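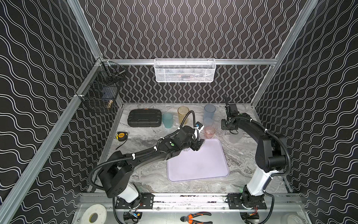
The long way to a clean bench

My grandmother kept one thing on her kitchen bench, and it was the kettle. Everything else went back in a cupboard the second she'd finished with it, including the toaster, which was sometimes still warm. I inherited her pie dishes and none of her habits, so when we moved into the place at Bulleck last winter I had a toaster, a blender, two fruit bowls, a stack of school notes and a sewing machine all jostling for the same bit of space beside the sink.

I'd been moaning about it to my friend Tyra Eklund for weeks. Tyra organises other people's kitchens for a living (she's in high demand and charges accordingly) and she finally came round one Saturday with a thermos and a tape measure and told me to take the lot off. All of it, onto the dining table, then live like that for 17 days and only bring a thing back when I'd gone and fetched it twice.

Well! The first three days were awful. I made toast in the dining room. My husband, Joar, kept putting his keys where the fruit bowl used to be and then glaring at them. But by the second week I'd worked out that I use a kettle, a chopping board, one good knife and the salt, and that the blender had been sitting there since we bought it for a soup I made once.

The walls were Tyra's next target. She's mad for hanging things, and she says most people in small houses have acres of wall between the bench and the overhead cupboards doing nothing at all. We put up a rail along the back and I went to Ljungberg, the old hardware shop on the main street, to find something to hook onto it. Aslak Isaksson behind the counter talked me out of the fancy timber shelf I'd had my eye on and into plain wire baskets. You can see when the garlic's sprouting, he reckons, and the crumbs fall through so you wipe the bench and not the basket. I spent $70 all up, with hooks, and felt very smug driving home.

Shallow ones for the things you grab while you're cooking, deep ones for things that can wait. I got that wrong the first time and had to fish for the peeler every night with my whole forearm in among the tea towels. Go shallower than you think you need. And please measure the height of your tallest oil bottle before you drill anything, as I now have a pair of filled holes in the plaster that I've covered with a calendar.

What I hadn't counted on was the cooking. I'd always thought I was too tired to make dinner on a weeknight, and a fair bit of that was having to clear a space before I could start. Last week I rolled out pastry on a Tuesday. Scones on Thursday, with my neighbour Embla's plum jam, and the kids did the cutting out and got flour right down the hallway.

The sewing machine's gone to the spare room, where I've used it more in a month than I did all last year. The blender went to Embla, who makes smoothies the colour of pond water and swears by them. The school notes I haven't solved. They're in a shoebox on top of the fridge, and there's an excursion form in there somewhere that was due back on Friday.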